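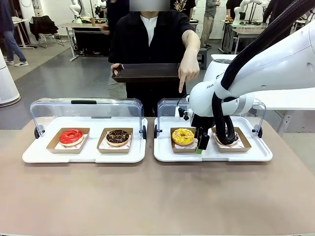

Can a robot arm handle the pastry counter yet?

I help run a small bakery cafe and I keep seeing clips of arms picking up food. We sell 200 donuts on a good morning, and boxing them eats up one person's whole shift before 9. Is this something a machine can do now, or do I check back in 5 years?

3 answers

Haruna Kaneko
It depends on how tidy you can make the job! Picking up one item from a known spot and setting it in a box is well within reach, and it's really fun to watch. We tried an arm at Skeltberg in May and it got through 100 plain rolls with two drops. Glaze was the hard part – squeeze too much and you leave dents, too little and the thing slides out. Soft fingertips helped us a lot. What it couldn't do was fold the boxes, notice that a tray was running low, or deal with a customer who changed their mind halfway through. So I'd say a helper, yes, and a whole counter person, not yet. Keep your trays in the same place every day and you're halfway there.

gramine_fan
no. my cousin's shop looked into it and went back to tongs

Tavard Mike
Love this question. Lids are worth asking about too. Opening one, holding it and reaching under is a different job from just picking, and plenty of demos start with the lid already up. Ask whoever is selling to run it with your own donuts, sticky ones included, for a full morning. Also ask how long it takes to wipe down, we spent more time on that than on the setup. I'm very hopeful though, the progress since our first try has been huge!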